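Re: [cudonwood-list] Sealing stone tops, yearly or not at all?

At 9:40 pm Guangming Xu wrote:
> The Trurnus rep told me every marble top needs their sealer
> twice a year or the warranty lapses. Is anybody on the list
> really doing this? A bottle is 17 dollars and I have two
> kitchens and a bar.

Guangming, I'd ask the rep to show you that in writing. I went through the warranty sheet that came with mine and the word "sealer" isn't in it. There's a line saying "reasonable care," and you can drive a truck through that.

I'm also not convinced the stuff does what people think. A sealer slows down oil and wine. It won't stop lemon juice from etching the polish, and etching is what most of the complaints on this list come down to. I've used mine for 5 years with one coat at the start. It has two dull rings near the sink, and I'd have those with ten coats.

As for the "water drop test" on the Trurnus site, mine passed on a patch I never sealed. Make of that what you will.

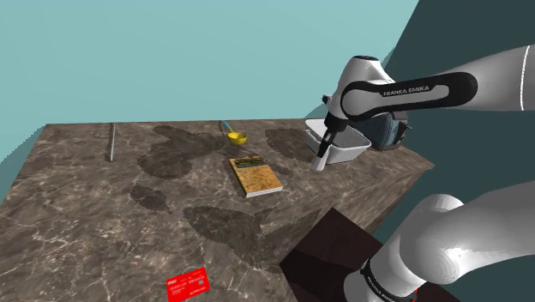 Han wrote back to me off list that the drop test only means something on honed stone, and that a polished top will bead water for years with nothing on it. Fine, but then why is it printed on the bottle as the test for everybody?

The Cikedum people claim 1,000 wipe-downs per coat. Wiped with what? By whom? I asked in November and got a coupon.

If somebody has a sealed piece and an unsealed piece of the same slab, both used daily, I'd like to hear about it. Until then my 17 dollars stays put.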